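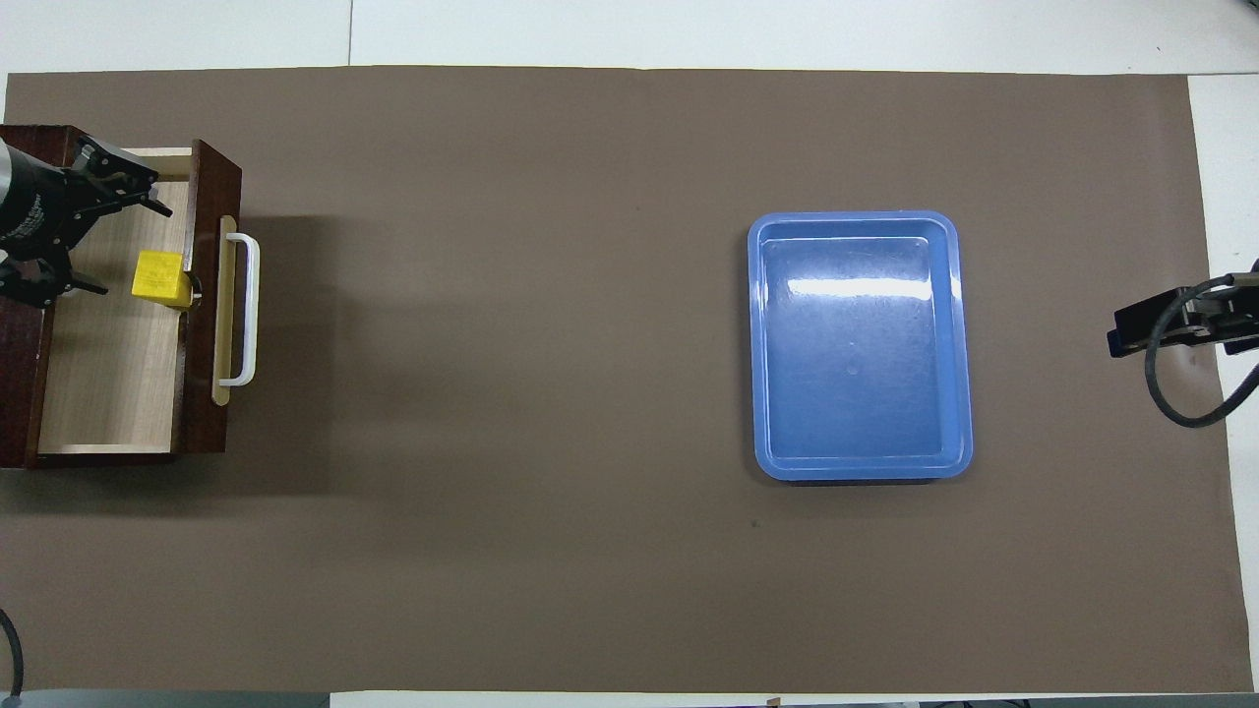
What does a seller get from the Plilton lockbox that a cheap combination box doesn't give you?

A record of who opened it and when, and a code you can change from your phone. If you don't care about either of those, buy the cheap one.

We put our house in Kikham on the market in February and bought the Plilton ourselves. Our listing agent offered a loaner with a four-digit dial, the kind you see hanging off every gas meter in town, but we both work out of town and wanted to know when people were coming and going. The house was under contract after 10 weeks, so the box had a fair trial in cold, rain and one late ice storm.

Setup took one evening. The app wants an account, an email confirmation and then a second confirmation on the box itself, and the instructions skip that last step. After that it was simple. You make a code, pick the hours it works, and send it to the agent by text. Codes can run for a single showing or stay open until you cancel them.

The log is the best part. It showed each opening and closing with the time, and we could match those against the showing requests. Two agents arrived early and one never came at all. It also told us the key had been put back, or at least that the door had been shut again. It can't tell if the key is inside, and the ad on the Tetteh site could be clearer on that point.

The shackle is thick and has a rubber sleeve, so it didn't mark the railing. The key compartment holds two house keys and a small garage remote - no more than that. The buttons are small and hard to press with gloves on. They light up, but only after the first press, and one agent called us from the porch because she thought the battery was dead.

Battery life was fine. The app says to expect 1,000 openings on a set, and we came nowhere near that. Cold mornings made the box slow to connect to the phone, but the keypad itself always worked.

I also looked at the Rondau box before buying. It costs less up front but charges a monthly fee for the log, and I didn't want another subscription to cancel during a move. The Plilton has no fee so far.

We paid $207 with shipping. That's a lot for something you use for one sale, although we've kept it for the rental and it's on the side door there now.

Four stars. I took one off for the buttons.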